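**Ticket 2744: oven door drops open, won't stay level**
Opened: 20 June 2024
Product: Vastlow countertop toaster oven, cream
Bought from: Korkolik, Standcombe branch
Status: open

Hello! I rang the shop first and they told me to log it here, so apologies if some of this has already reached you by phone.

The trouble is the door. It's the drop-down sort with the glass pane and the curved handle, and for the first few months it opened like a dream. You'd pull it, it would stop halfway if you wanted it to, and then it would go down gently the rest of the way. Now it flops. I get it a little way open and the whole thing drops with a clunk, and it goes far enough down that the handle ends up very near the table. I'm fond of this oven (it does a cracking cheese on toast) and I don't want the glass to go.

Things I've tried so far, in order:

1. Wiped out the crumbs along the bottom edge where the door meets the body. There were a lot of crumbs. It made no difference to the door but I felt better about myself.
2. Took the rack out and put it back the other way up, in case it was catching. No change.
3. Opened and shut the door 39 times in a row with the oven cold, as the man on the phone suggested, to see whether it loosened or got worse. It dropped nearly every time. The few times it held were all near the start, for what that's worth.
4. Heated it to 200 for a quarter of an hour, let it cool right down, tried again. Same clunk.

**Reply from support (Uddin Repairs, on behalf of Korkolik)**

Thanks for the detail. Please check whether the door shuts fully and evenly on both sides. Please also tell us whether it drops the same way with something on the rack, and what surface the oven stands on.

**My update, same afternoon**

Right, it does shut. If I push it from the middle it goes home with a nice solid click, and there's no gap that I can find at either side. I tried the old trick of shutting a strip of paper in it and tugging, and the paper held on the left, on the right and at the top. So the closing part is fine, it's only the coming down.

For the rack test I didn't fancy risking food, so I used a red bowl with a big yellowy-orange sponge in it, which was the first thing to hand by the sink and weighs next to nothing. The door drops just the same with that on the rack as it does with the rack bare. I hadn't really expected a sponge to change anything, but you asked for something and it was something!

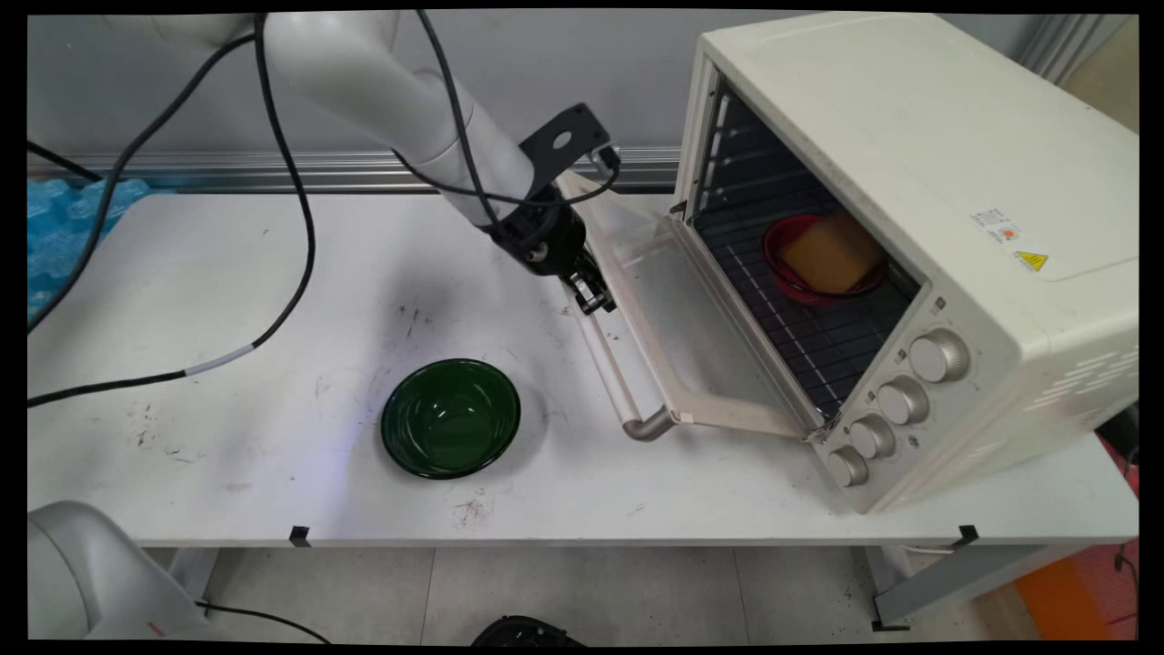 As for the surface, it's a plain white worktable, and please don't judge me on the black marks, they've been there for ages and I've had every cleaner in the cupboard on them. I went round the oven giving it a shove at each corner and it doesn't rock. I've also started leaving clear space in front so the door has somewhere to go. I had the green glass bowl standing closer in last week and the door missed it by a whisker, so that gets put further over to the left now.

One more thing, I did wonder about the knobs, whether having the top one turned had anything to do with it (I know, I know, but you start clutching at straws). I tried the door with all of them off and then with the top one on, and it dropped both ways.

**Reply from support**

That sounds like a tired hinge spring, most often on one side only. Could you open the door slowly with one hand underneath it and tell us whether one side gives way first? Please don't use the oven hot until we've had your answer.

**My update**

Done, with an oven glove on in case. The left gives way first, definitely. I did it 3 times to be sure, and each time I could feel that side go slack in my hand while the right was still holding a bit.

So if you're sending a spring, it's the left one as you face the oven. Can you let me know whether it's something I can fit with an ordinary screwdriver, or whether I need to lug the whole thing back to Standcombe? I'm away for most of August so sooner would suit me. I've still got the receipt and I've kept the box as well.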